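Reltorik Small Parts Bench Kit
Sold and supported by Fakhoury, Drisstead

Home > Bench kits > Small parts

Price: £3,883 excluding VAT
Lead time: 28 working days, give or take the courier's mood

Small metal gears are a nuisance. They roll off benches, hide in turn-ups and look almost exactly like the other small metal gears you didn't want. The Small Parts Bench Kit is for workshops that already own a tabletop arm and would like it to do the picking up for a change.

It fits most light arms with a standard bolt circle at the wrist. Nabil Semaan in our workshop will check yours against the drawing before we take any money, and has been known to talk people out of buying.

The kit is meant for loose parts laid flat on a dark, matt surface. Bright steel on black cloth gives the software an easy life, and you can get the cloth anywhere. A few creases do no harm.
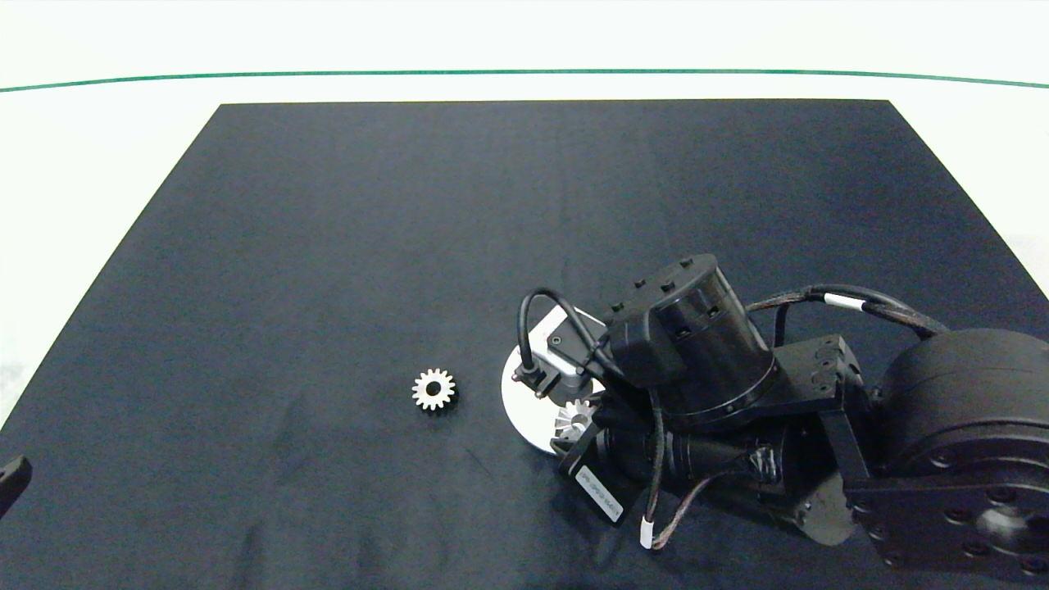
What you get

Gripper with fitted jaws
Adaptor plate and bolts
Cable set, with spare ties (you will use them all)
10 hours of remote set-up help, to be used within the year
Printed manual, corrected by hand where Lama Rawashdeh lost patience with it

What you don't get

The arm, the mat, the gears or a bench that doesn't wobble.

Will it suit you?

If you handle mixed parts in small batches, probably. If you want speed, buy a bowl feeder and some ear defenders. The kit takes 11 seconds per part at the factory setting. It can be hurried, but the manual is rather stern on the subject.

From a customer

"Does what the page says. The cables took me longer than the software did. I'd have paid extra for a longer one." Imad Nasrallah, Flurnlow

We now sell a longer one. It costs extra.

Ordering

Email the sales desk with the make of your arm and a photo of the wrist. Rawan Zein answers on weekdays.

Page updated 2020-02-15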